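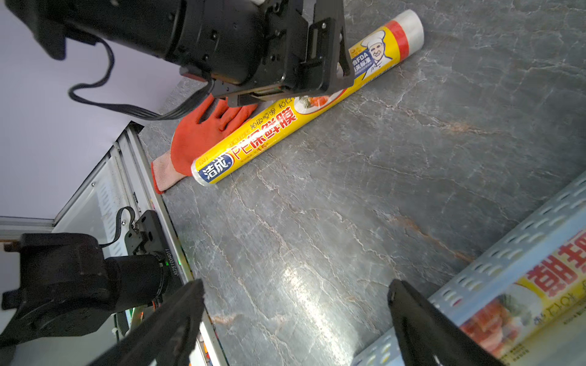 Teaching Two Arms to Put Away the Cling Wrap
Final report, Plomitham Robotics Lab
Haruto Uchida

1. What I set out to do

The plan was to show a pair of arms how to sort kitchen rolls in and out of a basket, by remote control, until a model could copy me. I called the project Biko. My proposal said 400 demonstrations by November. My proposal was written by someone who had never tried to pick up a roll of cling wrap with two flat fingers.

2. Driving the arms

Each demonstration starts with the rolls in new places. I steer both arms, one per hand, and the software saves the joint positions along with the views from the wrist cameras and the fixed one. 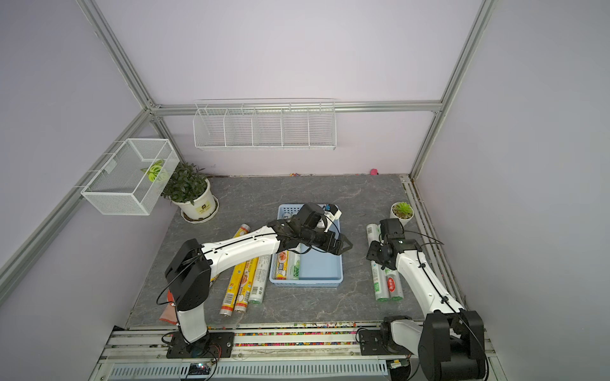 My first 40 runs went in the trash. I kept stopping halfway to think, and the model learned to stop halfway too, minus the thinking. After that I made a rule - decide on the grasp before touching the controls, then move at one steady pace, even if the pace is slow.

Gripping near one end of a roll was harder to teach than gripping the middle. The roll tips, I correct, and the correction goes into the data with everything else. I kept those runs if the roll ended up where I wanted it.

How many demonstrations did I keep?

I kept 628, which beats the proposal but took until the end of the semester. 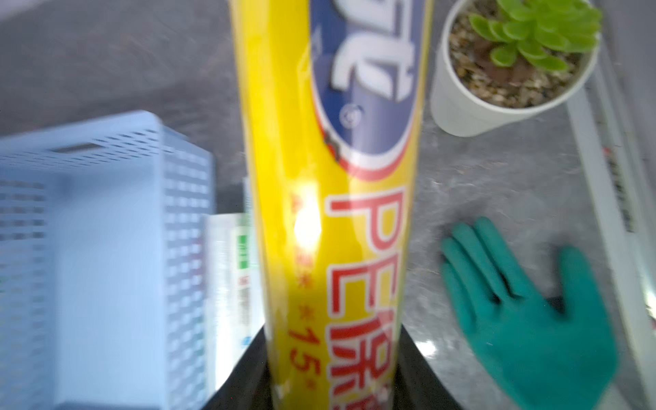
Why not just program the motions?

Because the rolls never start in the same spot, and a fixed path only works for the spot it was written for.

3. Still to do

Gloves. I have put off anything soft, and the next student is welcome to it.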